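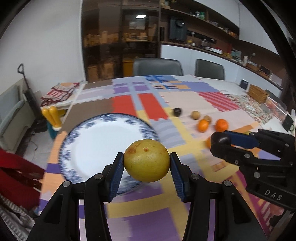 Keeping Fruit Longer at Home

Most fruit gets thrown out for one of two reasons. It was stored in the wrong spot, or one bad piece was left in with the rest. A few minutes when you get home from the store takes care of both.

Sort before you store

Go through the bag and pull out anything with a soft spot, a split or a leak. Eat those first or cook them that day. A dry brown mark on the skin is usually only on the skin, and the fruit under it is fine. Press lightly next to the mark. If it gives, cut that part out and use the rest right away.

Don't wash fruit until you're ready to eat it. Water left around the stem is where mold starts, especially on berries and grapes.

Counter or refrigerator

Keep these on the counter until ripe, then move them to the refrigerator: pears, peaches, plums, mangoes, kiwis, avocados. Once cold they hold for another 5 days or so.

Apples soften quickly in a warm kitchen. Leave out what you'll eat this week and put the others in the crisper drawer in a bag with a few holes poked in it. Firm, late-season apples last for months that way. Early ones picked in summer don't, so buy fewer.

Lemons, limes and oranges look nice in a bowl but dry out there. In a closed bag in the refrigerator, lemons stay juicy for several weeks.

Bananas go by themselves, away from everything else — they speed up ripening in whatever sits next to them. You can use this on purpose. Put a hard avocado in a paper bag with a banana, fold the top over and check it the next day.

The fruit bowl

A wide, shallow bowl or a big plate is better than a deep bowl. Fruit in a single layer gets air and doesn't bruise from the weight on top. Keep it out of direct sun and away from the stove. Turn pears and peaches every day or two so they don't go flat and soft on one side.

Wipe the bowl out whenever it's empty. If you get fruit flies in June, put a little cider vinegar and one drop of dish soap in a cup beside it, and take the compost out every night until they're gone.

Using up the tired ones

Wrinkled apples and pears cook down well. Peel, core and chop them, add a splash of water and simmer with the lid on for 14 minutes, stirring once or twice. Mash with a fork. Sugar is optional. It freezes fine in small containers — leave a half inch of space at the top.

Overripe bananas can be frozen too. Peel them first.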